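Handheld grippers for cloth: Zerkik vs Mendes, what are you using?
Forum > Manipulation > End effectors

fenwick_lab
Starting this because the last gripper thread got locked. We do bimanual cloth work, mostly T-shirts and towels, and we collect demonstrations with handheld grippers before training anything on the arms. For the past two months we have had a pair from Zerkik and a pair from Mendes on loan and I have to recommend one by the end of July.

What I care about, in order:
Tip grip on thin knit fabric
How tired people get after an hour
Whether left and right stay in sync with the camera stream
Price, within reason

The Zerkik trigger is lighter. The Mendes closes harder and has a flatter fingertip. On towels I can't tell them apart. On T-shirts the Mendes picks up a single hem layer more often, but it also grabs the sheet underneath more often, and then you have to let go and start over.

Happy to hear from people who have used either one for longer than I have.

torque_pending
We run Zerkik, coming up on a year. Grip is fine if you replace the pads. The stock ones glaze over and after that thin cotton slides right out. I change ours every 3,000 closes and log it. The trigger return spring is the other wear part.

Where are your cameras? That matters more than the brand in my opinion.

fenwick_lab
Head camera plus one on each wrist. The head view is the one I trust for the flattening part of the task. The wrist views are mostly for the last few inches before the pinch.

Pads were new on both pairs at the start. I haven't been logging closes, which I guess I should.

ollie.k
Disagree with torque_pending that cameras matter more than brand. Cameras are the same for both pairs in this comparison, so they cancel out. The thing that doesn't cancel is finger geometry. A flat tip has to come in nearly parallel to the table to get under a hem. A tapered tip can come in steeper. If your arms can't reach that low angle without the elbow hitting something, then the flat tip gives you nice demos that the robot can't copy.

So before picking, take your ten best handheld demos and replay the wrist path on the arm. See how many are reachable. We threw out almost a third of ours the first time we did this.

torque_pending
They only cancel if the housing doesn't block the view. Hold each pair at the hem and look at what the head camera gets. On some of these the body sits right on top of the contact point.

ollie.k
OK, fair. Check that too.

hexkey_drawer
Has anyone tried the Irkusholm fingers on the Mendes body? They sell them as a retrofit. Softer, a bit of a lip at the tip. I put a set on one hand only and left the other stock for a comparison. Stock hand missed the first pinch a lot more on jersey knit. On denim there was no difference that I could see. The downside is the lip catches on seams when you release, so the shirt moves a little when you open up, and if the task is folding that is annoying.

brightside_robotics
We had the Irkusholm fingers and went back. They're good for a few weeks and then the lip rounds off. At that point you've got a worse version of the stock finger.

hexkey_drawer
How many closes was that? Mine are past 3,000 and the lip is still there.

brightside_robotics
Didn't count. Two shifts a day for most of a month. We do a lot of zippers, so that could be it.

fenwick_lab
Thanks, this helps. I did the replay test ollie.k described. With the Mendes, the low approach on the far side of the table is out of reach for our arms in several demos. With the Zerkik it was fewer, but the Zerkik demos had more repeat pinches, so they run longer. I don't know yet which of those is worse for training. My guess is that the unreachable ones are worse, as at least a repeat pinch is something the policy can learn from.

For the sync question, I found no drift on either pair over an hour once both hands were on the same clock. On separate clocks the Mendes left hand wandered. I'd call that our setup and not the product.

Head camera view at the hem, both corners pinched and the fabric taut: 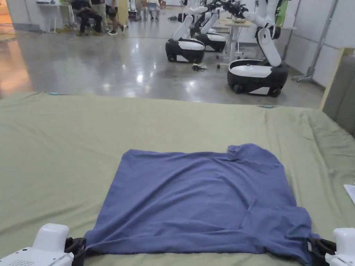

Have you tried moving the pinch points in from the corners, maybe by an inch or so? murnura_user asks. The pull at a corner goes through a single folded edge and the knit stretches there, so you get a longer hem than you started with and the fold lines come out wrong later. We use the Murnura grippers, which are neither of your two, but the stretch has nothing to do with the gripper. With the points moved in we also stopped dropping a corner halfway through the pull.

fenwick_lab
Not on purpose. Some operators drift inward on their own and I have been telling them to go back to the corners. The corners are easy to label, so that was the reasoning. I can run a batch each way.

ollie.k
I'd leave the corners alone. They're the one thing the policy can find reliably on a shirt that's been laid out. Move in an inch and now "where is an inch in" is different for every operator. You'll trade stretch for scatter. If stretch is the problem, lower the pull.

murnura_user
It is scatter along the hem, and the hem is straight there, so it costs you very little. Lowering the pull leaves the creases in. We tried that first.

ollie.k
Then we have different shirts. Ours flatten with hardly any pull.

torque_pending
Blend matters too. Poly blend flattens if you look at it. Heavy cotton holds a crease until you drag it out. fenwick, put the fabric in your log along with the close count.

fenwick_lab
Will do. Batch results: 969 demos after filtering, same operators on both pairs, corners and inset both included. First pinch success was better on the Mendes, same as before. Inset points cut the dropped corners on the Zerkik by a good amount and did almost nothing on the Mendes. Hem position at the end was more spread out with inset points – so ollie.k has a point – but the spread was smaller than what we already get between operators.

Operators prefer the Zerkik by a wide margin, all down to the trigger. One of them put the Mendes down after 40 minutes and asked to switch.

hexkey_drawer
Then buy the Zerkik and spend the difference on pads.

ollie.k
I'd still get the Mendes and move the arms closer to the table. You can fix reach. You can't fix a tip that misses.

fenwick_lab
Moving the arms means recalibrating everything, and I don't get to decide that before the end of the month. Leaning Zerkik with inset points for now. The Mendes pair stays here another couple of weeks, so if anyone wants a particular test run on it, post it in this thread.

brightside_robotics
Socks, please. Single layer pinch at the cuff, both pairs.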